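Priverell updates Sumau with new storage rules and longer level timer

Priverell has released version 3 of Sumau, its time management game for desktop and tablet. The update changes how goods are stored between levels and raises the timer on late-game stages to 90 seconds. It is a free download for existing owners.

Until now, each warehouse in the game held a fixed number of crates, and anything over the limit was sold at the end of the level. Players can now carry up to 400 crates into the next stage. Saved games from version 2 convert on first launch, and the old file is kept in the same folder.

The Te Moana map, previously sold as an add-on, is now part of the base game. Ulby, the second harbor map, gets new delivery routes and a separate score table. Scores set before the update stay visible but no longer count toward rank.

Priverell lists 978 fixes in the release notes. Most concern text that ran outside its button on smaller screens and workers who stopped moving when two orders were placed on the same tile.

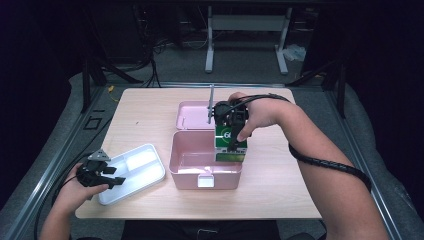 The packing stage has also been reworked. Orders must now be placed in a container with its lid open, and an item dropped across the rim is returned to the player's hand with no time penalty. The position of a green carton over the right edge of an open pink box, partly overlapping the rim, would count as a miss under the new rule. Earlier versions accepted any drop that touched the container.

A tablet build with larger touch areas is planned for December.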